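Moving the insertion planner off the vendor controller

Most of November went into replacing the motion stack on the disassembly cell. The old setup ran position moves on the vendor controller and polled force at 60 Hz over a socket, too slow for anything that ends in contact with a motherboard. The new one streams joint targets from Mekex, our planner, and closes the force loop in a separate process called Imrie.

The collision model is still the weak part. A tower on its side is a box with a lot of thin geometry in it, and cables don't appear in the CAD. I now voxelize the case from a depth scan and inflate anything classified as wire. Approaches over the memory slots come from above, with the wrist yaw locked.

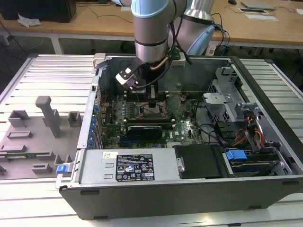

Force loop

Imrie runs at 1000 Hz and logs every tick to a ring buffer of 3000 samples. When a guard trips, the buffer goes to disk with the last planner state. Before this I was matching two logs by hand, with clocks that drifted.

The CPU step is where the loop matters. The socket frame is estimated from the wrist camera, using the edges of the open load plate as the main feature. Plain template matching on the processor lid failed under our lights, so grasp offset is taken from the substrate outline. The part under test is a Xeon E5-1630 v3 and the board is a Dell.
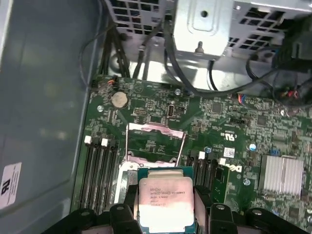
Lateral compliance stays on until the pose residual settles, then the z target drops in small increments with a contact threshold of 2 N. If the threshold is hit early, the arm retracts along the same line and asks for a new estimate. No search spiral: sliding a package across socket contacts is a bad idea at any force.

Open items: Weltura, our config tool, still writes tool offsets in degrees while Mekex reads radians. The conversion lives in a launch script. The Plistolska branch fixes it but breaks replay of older logs, so it stays unmerged for now.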